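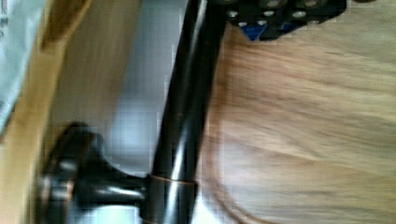 Villalobos Parade Flag Set, indoor/outdoor

Supplied to veterans' associations, ex-service clubs and memorial halls. Each set contains a pole in 2 sections, a floor stand, a finial and one flag sleeve. Flags are ordered separately.

Construction
The sections join with a threaded brass ferrule. Hand-tighten only. The stand accepts the pole upright for hall use; for marching, the lower section fits the Trivow carrying sling (sold separately).

Finials
Spear, ball or plain cap. Branch and unit emblems are cast to order by Mimis. Allow 15 working days after the artwork is approved.

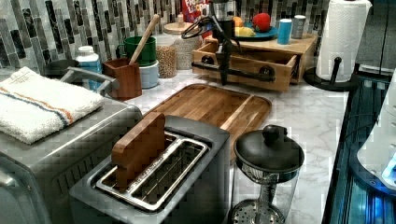
Embroidered branch names are limited to 400 square centimetres per flag face. Lettering should be supplied in capitals, with the branch number as it appears on the charter. Spelling is not checked by the workshop.

Care
Wipe the pole with a damp cloth. Do not use solvent polish on the ferrule thread. Flags should be fully dry before they are rolled. The Jundora storage tube holds one rolled flag and both pole sections.

Ordering
Associations with an account may order by letter or email, quoting the branch number. Orders for Remembrance parades must be received by the end of September. Emblem artwork: Teodora Yordanov. Accounts and replacement parts: Karla Rosales.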